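## 4. Showing the gripper a task by hand

By now your Carari hand unit should be charged, paired and sitting comfortably in your palm. If any of that isn't so, please go back to section 3 and come and find us again when the green light is steady. There's no rush at all, and a well-paired unit will save you a great deal of muttering later on.

This section covers recording a demonstration, by which we mean doing the job yourself, with the hand unit, while it remembers how you did it. You don't need to be a programmer, and you don't need to be especially neat-fingered either. Radka Stan, who wrote the first version of these pages, used to tell new starters to imagine they were teaching a patient but very literal-minded nephew to lay the table – go at an even pace, and don't do anything you wouldn't want copied.

### 4.1 Before you record

1. Clear the working patch of anything that isn't part of the task. Trays and containers that belong to the job can stay, but decide where they live and leave them there.
2. Switch on the overhead light and draw the blind if the sun is coming in low.
3. Squeeze the trigger fully and let go again, twice. The pads should come together evenly and open without sticking.
4. Hold the unit over the table with the jaws open and check the preview on your tablet. You want to see both pads, with the tabletop between them.

If one pad looks higher than the other, your wrist is probably turned a little. Most of us do it without noticing, so try resting your elbow on the table for a moment and look again.
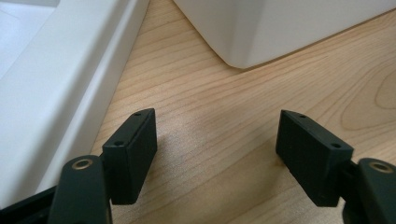 *Fig. 4.1. Preview with the jaws open: both pads in view, bare tabletop between them.*

Once your own preview shows both pads like this, you're ready to go. The two small holes along the top of each pad are handy to check against, as they should be easy to make out. If they look smeary, give the lens a gentle wipe with the cloth from the Nasrallah care kit (a clean spectacles cloth does just as well).

> **Caution:** Keep your free hand well away from the jaws while the trigger is live. The pads close more firmly than you might expect, and a pinched fingertip is a miserable way to start the morning.

### 4.2 Recording a demonstration

1. Press the side button once. You'll hear a short tone.
2. Wait for the second tone before you move.
3. Bring the open jaws down either side of the object, slowly, until the pads are level with its middle.
4. Squeeze, lift, and carry the object to where it belongs.
5. Lower it until it rests, then release. Please don't drop it the last little bit, however tempting that is.
6. Draw the unit straight back and press the side button again.

Repeat this 7 times for a simple task, starting the object in a slightly different spot each time. The memory holds 245 demonstrations, so you can afford to be generous with yourself.

> **Note:** If you fumble a grasp, hold the side button down until you hear the low tone and that attempt will be thrown away. Sorin Kos keeps a few tidy recoveries in his own sets – a slip, a pause, a second try – and you're welcome to do the same once you've had some practice.

### 4.3 If the unit stops by itself

Error 1392 means the hand unit has lost track of where it is, usually after a quick swing or a hand over the lens. Set it down flat, wait for the green light, and record that one demonstration again. Your earlier ones are quite safe.

Saved sets are transferred through the Brurollow desktop program, as described in section 5.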